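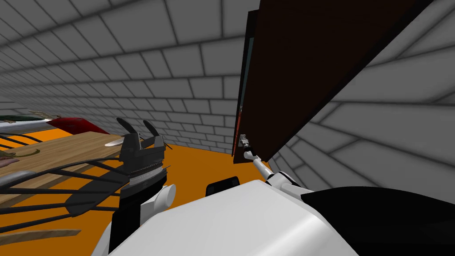

The Dumgate works of Flurley makes cabinet hinges, and the part of the visit worth writing up is the test hall on the ground floor. Hinges are sold by load and by cycle count, and both figures depend on where the mass of the door sits relative to the knuckle. A broad flat door such as the dark brown one, swung outward and held at its lower corner, puts its weight well away from the hinge line. The upper hinge is then pulled out of the side panel and the lower one is pushed into it. Flurley's engineers work from the width of the door first and its weight second, and their load tables are laid out in that order.

The tour was led by Prakash Venkataraman, who runs the hall. It started in the press shop at half past nine. Hinge cups are drawn from steel strip in 4 stages, with a wash between the second and third. The strip store was being repainted, so we saw it only through the doorway.

The test hall has 20 stations in two rows. Each opens and closes a weighted board at a fixed rate, and a load cell behind the mounting plate records the pull on the upper screws. The boards are cut to one size and ballast is bolted on near the free edge. Sag is measured at the bottom corner at the start of each shift, with a dial gauge on a steel post. Venkataraman said the gauges had been tried on the top corner as well, but dust on the boards affected the readings.

Station 118 (the numbering carries on from an older hall) was fitted with the soft-close hinge sold as the Prullura. Its damper is filled with silicone oil, and closing time lengthens in the cold. A closing curve taken in February was pinned beside one from July, and the difference was easy to read from a distance. The firm now quotes closing time at a stated room temperature.

Plating is done off site by Kubíček, so salt spray results come back on paper and are entered by hand. I asked whether the batch numbers matched those used in the press shop. They do not, and a conversion sheet is kept in the office.

Visits are limited to groups of eight and safety shoes are required. Parking is behind the goods entrance on the east side. The catalogue handed out at the end runs to 128 pages, with the load tables at the back.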